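The last button factory in Sudura closed its cutting room in August, and the machines went to a buyer two valleys over. What stayed behind was the stock: 656 drawers of buttons, sorted by size and then by color, with a sample sewn to the front of each one.

Buttons were a winter trade here. Farms needed money between the first snow and the thaw, and a family could cut blanks from horn or shell at the kitchen table. By the time Brøndum opened its works beside the river, most households already knew how to hold a blank against the wheel without losing a fingertip. The company paid by the gross and checked by weight. A short bag was sent back up the hill with whoever had carried it down.

At its peak the works employed 200 people and kept its own school bus. Plastic arrived and the horn cutters were moved to casting, where the pay was better and the smell was worse. Zippers did more damage than plastic ever did. So did the cheap shirt, which gets thrown out with all its buttons still on.

Older residents still cut the buttons off a worn coat before it goes to the rag bin. They keep them in tobacco tins and jam jars, and the good ones get used again – on a cardigan, a cushion, a child's school jacket. Ask in the bakery and you will hear which tin came from whose grandmother.

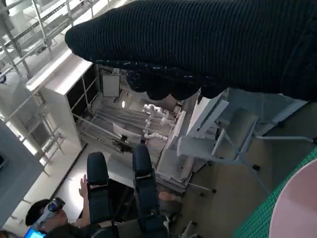
Several former workers have said that the tins are a poor thing to be remembered by, and that the town should have held on to the cutting wheels instead. A wheel can be taught on, they argue, and a jar of buttons only sits there.

There is some teaching going on all the same. A small workshop called Skavero runs a two-day course in horn cutting, and 937 people have taken it so far. Most come from out of town. They learn to soak the horn, press it flat, saw it and drill the holes, and they go home with enough buttons for one shirt if they work fast. Drilling is where the blanks split. The trick is to go in 2 millimeters from the back, turn the blank over and finish from the front.

The drawers are a harder question. Briltik, a haberdashery wholesaler, has offered to take the lot and sell it by the card. The town has until the end of the year to answer. A museum room would cost money for heating, and horn warps if it gets damp. It also attracts beetles, and about a tenth of the oldest drawers already have holes in them that no cutter made.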